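Keeping the Counter Clear: A Conversation with Felicja Ziółkowski

Residents who attend the household skills sessions at the Brarkasbridge Adult Learning Center generally meet Felicja Ziółkowski in the practice kitchen, where she has taught for 14 years. Her course on small kitchens begins again in September and will run for four evenings. The Center's newsletter spoke with her in the practice kitchen during the late afternoon, before an evening group arrived.

Ms. Ziółkowski trained as a school cook and spent the first part of her working life in institutional kitchens. She came to the Center to cover a colleague's leave and remained. The course she teaches now grew out of questions that participants in her cooking classes asked after the lesson had ended.

"They were content with the recipes," she said. "What they wanted to discuss was where to put things. One gentleman told me he prepared all his meals on top of the washing machine, as his counter was full. I asked him what was on it, and he could not tell me."

The first evening is given over to that question. Participants are asked to draw their own counter from memory and to bring the drawing back the following session with corrections. Ms. Ziółkowski keeps the drawings in a folder, with permission, and has 457 of them. Most, she said, leave out at least one appliance that is used every morning.

Asked what she would remove first from an ordinary kitchen counter, she declined to name an item. "I do not ask people to remove anything on the first evening. I ask them to find one space large enough for a cutting board and a bowl, and to protect it. If they can do that, they can cook. The canisters may stay at the back, along the tiles. The toaster oven may stay at the side, if there is nowhere else for it. The space in front is for work."

She is particular about cutting boards. In her view a household needs two, one of them with a groove around the edge to catch juice, and neither should be stored underneath other things. She is equally particular about drawers. The course makes considerable use of bamboo drawers and drawer organizers, which participants fill, empty and fill again until the arrangement suits the person using it.

"A drawer should be emptied completely before it is organized," Ms. Ziółkowski said. "Participants prefer to move things from the left to the right and back again. I understand it, but it takes the whole evening. When the drawer is empty you see its real size, and the real size is generally a disappointment."

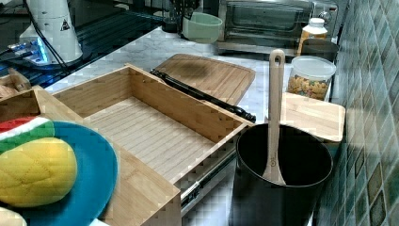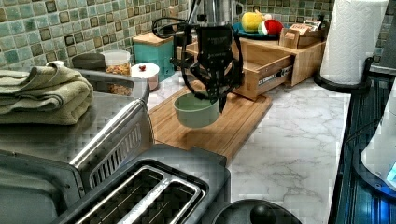 Two views from the practice kitchen, with the cutting board, pale green bowl and play fruit on a teal-blue plate.

The play fruit has been part of the course for several years. Ms. Ziółkowski introduced it after finding that real produce bruised when it was handled by one group after another. It is used to practice planning a work surface: where the fruit waits, where it is cut, and where the bowl should stand.

"Adults are a little formal with it for the first ten minutes," she said. "Then someone moves another person's fruit and there is a discussion. I learn a great deal about a household from that discussion."

Not every part of her method has been accepted without objection. Zdzisław Czerwiński, who coordinates the evening program, had asked for the course to include a printed plan of an ideal kitchen for participants to take home. Ms. Ziółkowski refused, and the two of them settled on a single sheet with blank outlines of a counter and a drawer. Mr. Czerwiński acknowledges that the sheet is requested more often than any other handout in the program.

Ms. Ziółkowski also holds firm views on labels. She recommends them for drawers that are shared and considers them unnecessary for clear jars. "If I can see that there are nuts in the jar, I do not need to read it," she said. "On a drawer, a label settles arguments. It should be written by the person who puts the dishes away."

On the subject of towels she was brief. They should be folded in the same way each time, and there should be fewer of them. She prefers to keep the one in use near the work surface and the remainder in another room.

The final evening of the course is reserved for participants' own problems. Rosário Pacheco, who completed it last year, brought measurements of a galley kitchen shared by two families and a question about a rolling pin that fitted in none of the drawers. Ms. Ziółkowski's advice was to lay it diagonally, and, if that failed, to choose a shorter one.

Enrollment for the September course is limited to 30 participants. Registration forms are available at the front desk of the Center. Participants should bring a pencil, a tape measure and the inside measurements of one kitchen drawer.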